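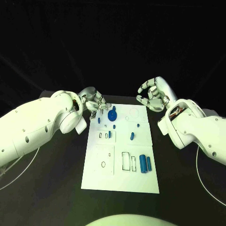

Gears, Monday edition

I have a weakness for boards with things on them. Peg boards, cork boards, the kind toddlers get so they'll leave the real light switches alone. So a white board with a blue gear-shaped disk near the corner was always going to cost me an evening.

I blame Szabolcs Hegedűs, who mailed me a gear board kit in March with a note that said "you'll hate this." The leaflet claims 948 possible layouts. I have found four, and two of them jam.

My advice so far: start in a corner. Start in the middle and you paint yourself in, then you're prying a disk back out with a butter knife at 11 p.m. and telling the cat it's fine. A dark tabletop helps too – mine is pale oak, and a white board on pale oak is murder on the eyes after supper.

Szabolcs says he got his whole train of gears turning on the first try. He also says he enjoys camping. I'm going back in tonight with the knife.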